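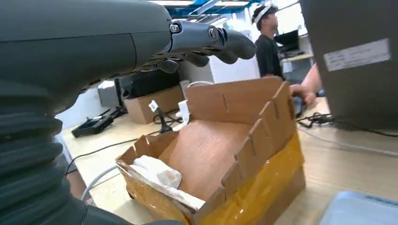 Workroom walk-round, second floor, Govia building. Done on a Wednesday, started 8 am. Copy to the Sondetti office and one for the folder by the door.

Marks used: OK, FIX, ASK. Last quarter's sheet had OK all the way down, which I find hard to believe of any room with a desk in it.

DESK

1. Cables. FIX. Black leads lying across the desktop behind the cardboard box. The last sheet says "cables managed". By whom? Clip them or run them along the back.

2. Plugs and power bricks. ASK. The white plug or charger behind the box has no test entry that I can find. The register goes up to item 200 and stops. I was told everything had been tested in October. I would like to see that written down somewhere.

3. Cardboard box with the slits cut in the side. OK, just. Packing tape is creased and one rim is bent. Fine for holding a cloth. I would not lift anything heavy in it, whatever the label on the shelf claims about "reusable storage".

4. Cloth. ASK. White, left crumpled in the bottom of the box. If it has been used with cleaner it goes in the lidded bin. Fold it or bin it.

FLOOR

5. Carpet, grey speckled. OK for wear.

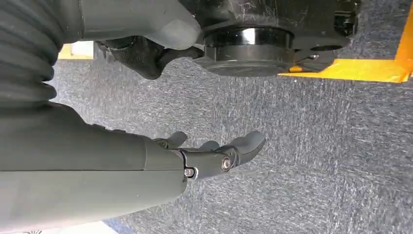
The supplier, Do, says this type hides dirt for years, and I am sure it does, but hiding it was never what we asked for. Vacuum weekly and sign for it. The signing sheet has 15 lines and every one is in the same pen.

6. Walkway from door to desk. ASK. The plan shows a marked route. I could not match the plan to the room and suspect it was drawn for a different one.

7. Carpet edges and joins. FIX. Re-stick the join at the threshold. It was "monitored" last time. Monitoring has not stuck it down.
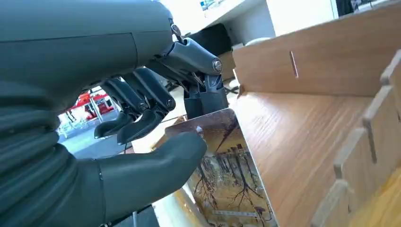

SHELF AND DESKTOP ITEMS

8. Wooden organiser. OK. Check the base for splinters and put felt under it if it slides.

9. Picture cards. OK. The one with the thin trees has a slightly shiny face, so keep the cards upright and away from the window. The Stiseck leaflet calls its cards wipe-clean. Try a corner first.

10. Stock list. ASK. It gives 1,522 items for this room. I do not accept that figure and nor should anyone signing for it. Recount, or take the number off the sheet.

EXITS AND SIGNS

11. Door closer. OK. Shuts fully from halfway, tried twice.

12. Fire action notice. FIX. Names an assembly point that is now a bike shelter.
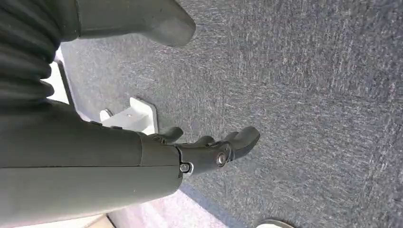

Second-floor workroom.

RESULT

Passed with fixes, to be looked at again in around a month. Items 1, 7 and 12 first. Please don't send me an email saying they are "in hand". Write what was done beside each number and leave the sheet in the folder.

We use cookies to improve your visit. Accept all | Manage settings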